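Best way to get a musty smell out of a kitchen cupboard?

Asked by Noeline Tawhiri
3 answers · 12 shares

Hi everyone! We moved into a little rental in Ekstead in August and I've been fighting the same cupboard ever since. I've wiped it out with dish soap more times than I care to admit, and by the next morning my crackers smell like an old basement again.

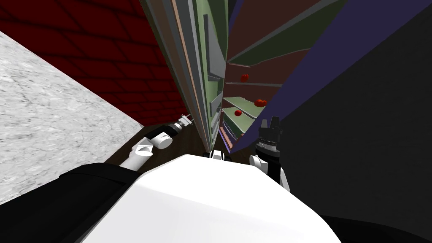 My sister swears by a bowl of coffee grounds, but then everything smelled like a musty coffee shop (and my husband doesn't even drink the stuff). I'd love to hear what has worked for you before I give up and keep the cereal in the bedroom!

Lorraine Hollis
Take everything out, wash the inside with half white vinegar and half warm water, and then leave the doors open for a good long while. I mean two full days, dear, with a fan going if you have one. Pull up the shelf liner too, as mine was the whole problem.

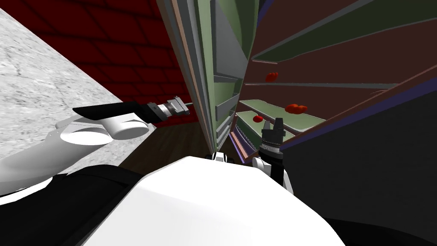 Can I use baking soda at the same time as the vinegar?
Save it for afterward. Mixed together they mostly cancel each other out, so let the shelves dry and then set an open box at the back.

Merle Bolger
Paint it.

Marjatta Kinnunen
Check for a slow leak behind the wall first. Ours went on for months.

Comments (2)
Nikau Sutcliffe: The liner! Pulled mine up and yuck. Thank you, Lorraine.
Noeline Tawhiri: Fan is on, will report back.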